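The Zivden paid me $47

2018-09-01

I used to write for a newspaper. You haven't read it. It was called the Zivden, it came out on newsprint every other week, and for a while it could be picked up free at any laundromat in town that hadn't gotten tired of us.

Last week a check came from its old owner. Forty-seven dollars, even. In the memo line somebody had typed "kill fee, parking."

It took me a full evening to remember parking. In June of the year I started, I turned in a feature on the city's parking meters, which were made by a company called Skotix and which ate quarters the way I eat crackers. I had spent three weeks on it. I had a source. The source was a guy who emptied the meters and hated his boss, and he gave me a photocopied repair log with 367 complaints in it, most of them about the same two blocks.
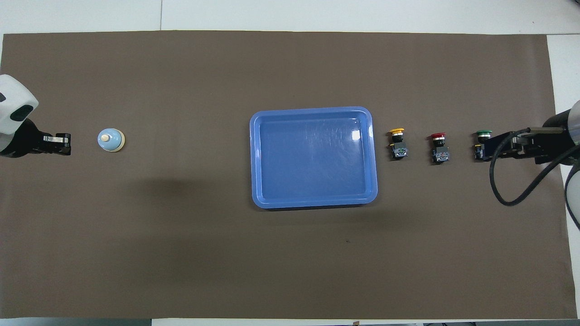 A small service bell with a pale blue top.

My editor was Selma Georgiev. She read the piece standing up, which was a bad sign, because she sat down for things she planned to run. Then she asked me how many of the 367 people I had called.

I had called 11. I thought 11 was a lot. I was twenty-four and the phone made me sweat.

"Call the rest," she said, and went to lunch.

I did not call the rest. I called some more, got yelled at by a dentist, and then the daily ran its own meter story with a bigger photo and a better headline. Selma spiked mine the next morning. She told me I'd get a kill fee. I nodded like a person who knew what that was.

The owner then was an outfit named Mollent, which also owned a chain of shoppers and, I believe, part of a bowling alley. Mollent was not fast with money. We got paid when the real estate ads got paid, and the real estate ads got paid when they felt like it. When the paper folded, I was owed $1,833 by my own math and nothing at all by theirs. I wrote them two letters. The second one used the word "forthwith." No reply to that one either.

So why now? I called the number on the check stub and reached a polite woman in an office that is closing out Mollent's books. She had a spreadsheet. The kill fee was on it, approved and initialed by S.G., and everything else I ever wrote for them was not. The one story they didn't print is the one they paid for.

I asked about the $1,833. She asked if I had invoices. I have a shoebox, and in the shoebox there are some bus transfers and a menu from Kos, the diner under our office, where the whole staff ran a tab we all swore was somebody else's.

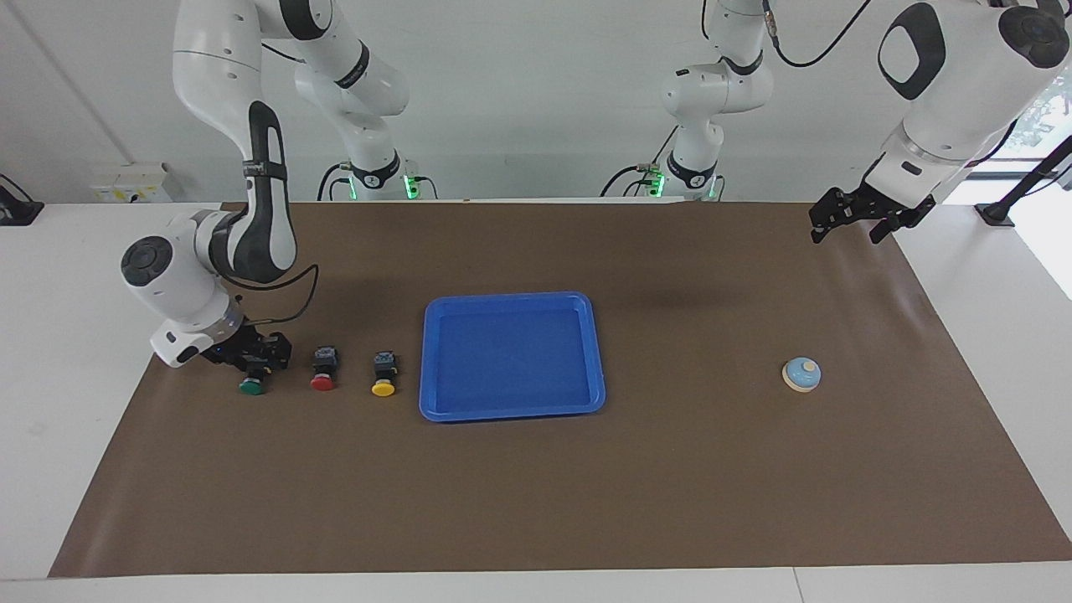 What is a kill fee, for those of you who had sensible jobs?
It's the money a paper pays a freelancer for an assigned story it decides not to run, usually a slice of the full rate.

I emailed Selma to say thanks, years late. She wrote back in four minutes. She edits grant reports for a hospital now and says the commas are worse. She didn't remember the check or initialing anything, but she remembered the meters.

"Did you ever call the rest?" she wrote.

I haven't cashed it yet. The bank wants me to come in with two forms of ID, and the only parking on that block is metered.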